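Ticket 1305
Product: Trallden round dining table, medium brown
Category: Noise and movement after assembly
Status: Resolved
Opened: February 2025

Customer report

Table was put together from the flat pack about a week before writing in. It rocks when anyone leans on the side nearest the window, and there is a creak when a plate is set down hard. Customer has already tried a folded piece of card under one foot. The card stopped the rocking for a day and then it came back. Customer asks whether a leg is short and whether a replacement can be sent.

Floor is old pine boards, painted. Table stands on felt pads bought separately (Worero, stick-on type). No damage to the box on delivery. All hardware was used, nothing left over in the bag.

First reply from support

Please do not sand or trim a leg yet. Most rocking on this table comes from the floor, the pads or the leg bolts, and a trimmed leg can't be covered by the warranty.

Try these in order and write back with the result of each one.

1. Turn the table a quarter turn where it stands and press on the rim again. If the rocking stays with the same spot on the floor, the floor is uneven there. If it moves around with the table, go on to step 2.

2. Take off all the felt pads. Look for one that has folded over or packed down more than the others. Test the table with no pads at all.

3. Clear the table, lay a blanket on the floor and turn the table upside down onto it. This takes two people. Do not tip it over on its legs, as that puts the whole weight on one joint.

4. Loosen every leg bolt by one full turn. Push each leg firmly into its corner and tighten by hand until the bolt stops. Then go around again with the hex key, a little on each leg, and a third time to finish. Tightening one leg all the way before starting the next is the usual cause of a leg standing out of line.

5. Turn the table back over with two people and test again on the flattest floor you have. A kitchen or garage floor is good for this.

Customer update 1

Step 1: rocking moved with the table. So not the floor, or not only the floor.

Step 2: one pad was folded under itself. Took them all off. Rocking is less but still there. Creak is the same.

Have not done step 3 yet, will need my neighbor for that. I got down and looked underneath in the meantime and can't see any cracks. Is the curved piece under the top supposed to be tight against it all the way? The leg I looked at meets it square. 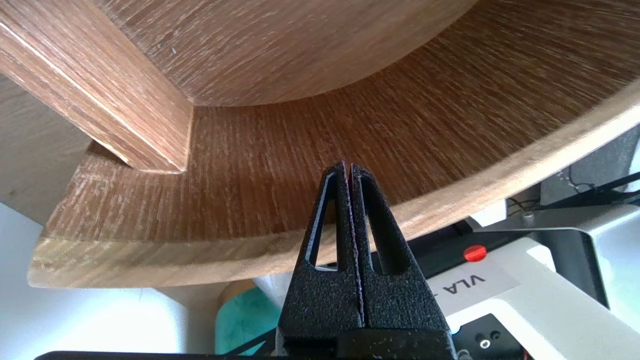

Support reply 2

Yes, the curved apron should sit against the underside of the top. A sheet of printer paper makes a good test. Slide it along the line where the two meet. If it goes in more than a fingertip's depth anywhere, note the place with a bit of masking tape and tell us which leg it is closest to.

The creak is more likely to come from the screws that hold the apron to the top than from the legs. They work a little loose in the first weeks if the room is heated and the air is dry. Snug them up with a hand screwdriver. Please don't use a power driver, even on the low setting. The screws go into particle board and will strip.

Steps 3 to 5 still apply, so you can do both jobs while the table is upside down.

Customer update 2

Done with the neighbor's help. Paper test: no gaps. It would not go in anywhere.

Leg bolts: 2 of them were loose enough to turn with my fingers. I had used the short key from the pack the first time and probably gave up too early. Did it again in three rounds as described.

Apron screws: three needed a quarter turn, the rest were tight.

Back on its feet in the kitchen it does not rock at all. Back in the dining room it rocks very slightly with no pads. The creak is gone in both rooms.

Support reply 3

Good result. Flat in the kitchen means the legs are the same length, so no replacement leg is needed. What is left is the dining room floor.

Put new pads on all the legs, same thickness, and leave the table for a day or two so they can settle. If it still moves, add a second thin pad under the one leg that lifts. Screw-in leveling feet also work on this table - Algate makes a set that fits - but you would need to drill a pilot hole in the end of each leg, and we would only do that if the pads fail.

Check the leg bolts once more after a month, then once or twice a year. Also after moving the table to another room.

Customer update 3

New pads on, plus one extra on the window side. Steady. Please close.

Internal notes

- No parts shipped.
- Short hex key mentioned again. Passed to Weidemann (hardware packs) with a request for the longer key.
- Add the three-round tightening to page 13 of the assembly sheet. At present it says only "tighten all bolts."
- Paper test to be added to the saved replies for all round tables.

Closed, customer confirmed.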